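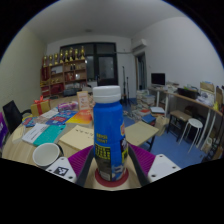

*Flutel hand-held gripper closed on a capped bottle, table task.*

## Flutel hand-held gripper, 3-finger-pad set

Flutel is a hand-held data collection gripper for manipulation research. The operator carries it through a task, and the recorded motion is used to train a policy that later runs on a robot arm. No arm is needed during collection.

The finger mounts are white plastic and screw on. A square fiducial marker is printed on the face of the mount, and the software reads finger opening from it. The magenta ribbed pads pull off by hand. Each kit comes with three pairs -- two ribbed, one smooth.

### What we tested

The question was whether demonstrations collected on crowded tables carry over better than demonstrations collected on cleared ones. Oskari Harju ran the study with Flutel grippers and the Pliltum training package. The task was the same throughout: approach an upright bottle, close on it, lift, and put it back on its coaster.

- Cluttered set: 411 demonstrations, on tables left as the room's users had them, with cups, notebooks, printed matter and boxes
- Cleared set: 411 demonstrations, same rooms, only the bottle and coaster on the table
- Test: 945 trials per policy, in rooms that appear in neither set

The policy trained on the cluttered set finished 700 of its 945 trials. The one trained on the cleared set did noticeably worse whenever a second object stood close to the bottle. Its usual failure was closing early on the wrong item. On bare tables the two were close enough that we don't claim a difference.

Both policies had trouble with bottles placed near the table edge. Neither set had many of those.

### Collection notes

Close the fingers on the body of the bottle, below the shoulder. Grips on the cap slipped often during lifting and were dropped from both sets.

Keep the markers clean and fully lit. A fingerprint across the black area is enough to lose the opening width for part of a recording. Pliltum flags these stretches on import and you can cut them or discard the whole take.

Don't tidy between takes. Move the bottle, then start again.

### In the box

- Gripper body with finger arms
- White finger mounts, one pair, with screws
- Pads, three pairs
- Spare marker sheet
- Hex key

### Ordering

Flutel is sold through Esavgate. Hallgrímsson handles repairs and replacement mounts. Pads are also sold separately, in packs of 3 pairs. The next production run ships in December. The study's recordings and Pliltum settings are included with every kit -- ask Esavgate for the download if yours arrived without it.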